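Home | Posts | Bench Notes | Contact

Print this post | E-mail this post

My house rules for two-arm handoffs

I promised a few of you I'd finally write down the rules we use at Matport when two arms have to pass something between them. It took me most of January, partly because I kept arguing with myself, and partly because the old list was on the back of a Grallix packing slip and I couldn't read my own writing!

So, rule one. Both grippers get a grip on the thing before either one is allowed to open. Sounds obvious, right? You'd be amazed how many handoff scripts I've read where the first hand lets go on a timer. I don't like timers. I want the second hand to report that it's holding, and then we can talk about letting go.

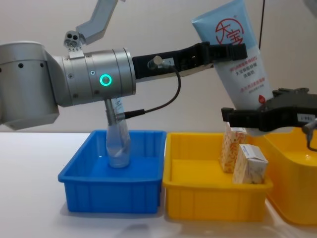

Two grippers, one tube, and a row of bins below.

Rule two is about where the hands go once they're open. I write down a waiting spot for each arm, and it has to be a spot where the fingers can open all the way without bumping a bin wall. We had a project called Kotgate that skipped this, and I spent an entire afternoon reading through 1,629 lines of log to find one nudge. Never again (okay, probably again, but not soon).

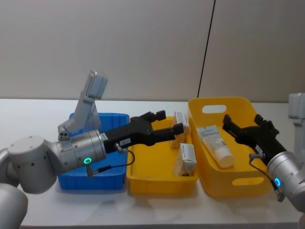
Both hands open, with the tube in the deep yellow tub.

Rule three: one arm moves in, the other stays put. If the left hand is holding, it holds still, and the right hand does the traveling. I used to let them meet in the middle because it looked so nice, and it does look nice! But when something goes wrong you can't tell which arm to blame, and I'd much rather have a boring move I can debug.

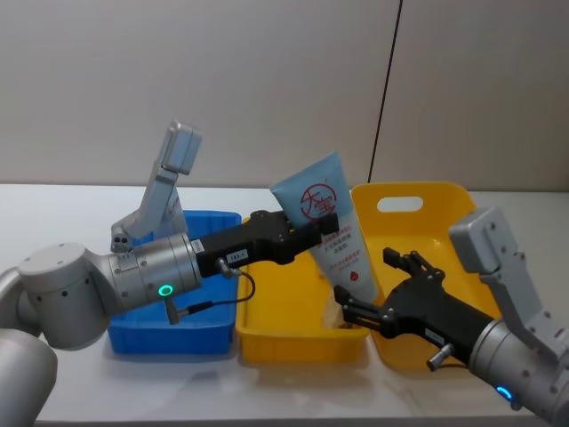 Matport Bench Team, Moreira Building

Soft packaging gets its own line on our sheet. A squeeze tube gives when you pinch it, so the grip force you set for a carton won't carry over. We keep a separate setting for each kind of item, and whoever changes one puts their initials and the old value next to it. We're at 151 entries now. Yes, it's a spreadsheet. Yes, I've heard your thoughts on spreadsheets.

I also like having the grips well apart, one toward each end, so the fingers stay out of each other's way.

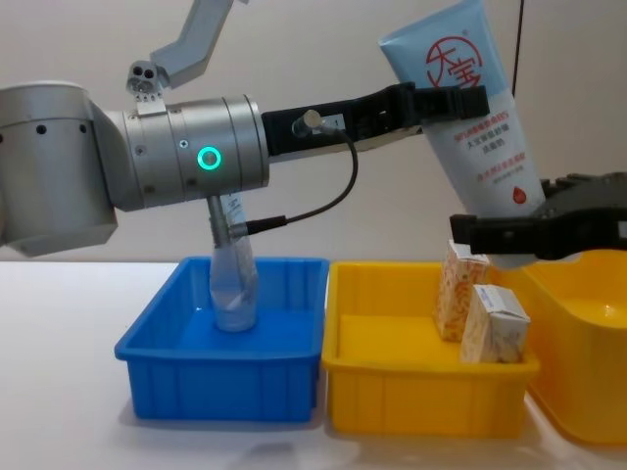

Things I still haven't settled

Whether a person should have to okay the first handoff of the day. I say yes, and half the team says it slows us down. Also what to do about labels, as I'd love a rule that keeps fingers off the print, but on small stuff there's hardly anywhere else to grab. If your shop has a rule for that, send it over and I'll try it out on our bench next month.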